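Aug 23, 2022

Bench 2, dye room. Notes on the indigo vat, the test strips and what to order.

Vat went flat again over the weekend. Surface was dull gray instead of coppery when I took the lid off, and a dipped scrap came up pale blue with no green stage at all. pH strip read 9, same as Friday, so alkalinity isn't the trouble. It needed reducing. Added fructose, stirred slowly in one direction, left it with the lid on until after lunch. By two the liquid under the skin was yellow-green again and the scrap turned properly in the air.

Davoud thinks the room is getting too cool at night with the vents open. He may be right. The vat on the other wall, which sits next to the water heater, has given us no trouble since February. I've moved ours over there for the week. If it holds, we leave it.

Strips for the Murnov order: they want the mid blue on the linen twill, same as the piece we sent them. Dipped a set at one, two, three and four passes, ten minutes out between each. Three passes is the nearest match while wet, but it dries lighter than the reference. Four is a shade too dark at the fold. I'd like to try three passes with a longer last dip before we commit. Strips are pinned on the board by the sink, labeled in pencil on the tape. Please don't take them down before Hwa-young has seen them in daylight.

Lot 423 (the linen) scoured badly. Water was still beading in patches along one selvage after the first boil. Ran it a second time with soda ash and it wets out evenly now. I'd scour anything else off that roll twice as a matter of course. Corentin cut the lengths for the order before the second scour, so they have shrunk some -- measure again before hemming. The longest came in at 81 inches, and that one is still usable.

Rinse problem: the last batch for Espinoza left blue on the hands after drying. I rinsed one piece until the water ran clear, gave it a vinegar soak, rinsed again, then rubbed it with white cotton. Still a faint mark. My guess is too many short dips in a tired vat, with the color sitting on top of the fiber. Stanisława wants to wash one piece hot with neutral soap and compare. Pieces are in the gray tub, wet, covered.
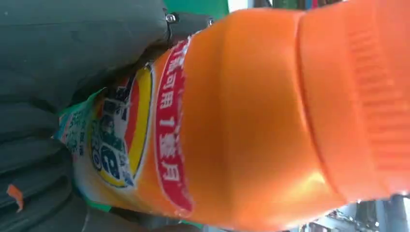

Scale on bench 2 drifts when the fan is on. Weighed the same packet of fructose three times and got three answers. With the fan off it settles. Jhair has the manual and will look at calibrating it. Until then, fan off for anything under 50 grams.

To order: soda ash, pH strips (the narrow range ones, not the rainbow kind), cotton tape, two stirring paddles. Bullitz is out of the fine hydrated lime until next month -- we have enough for one new vat and no more.

Tomorrow: check the vat first thing before anyone stirs it, redo the three-pass strip, remeasure the linen. Hwa-young to call Murnov once we have a dry strip to go by.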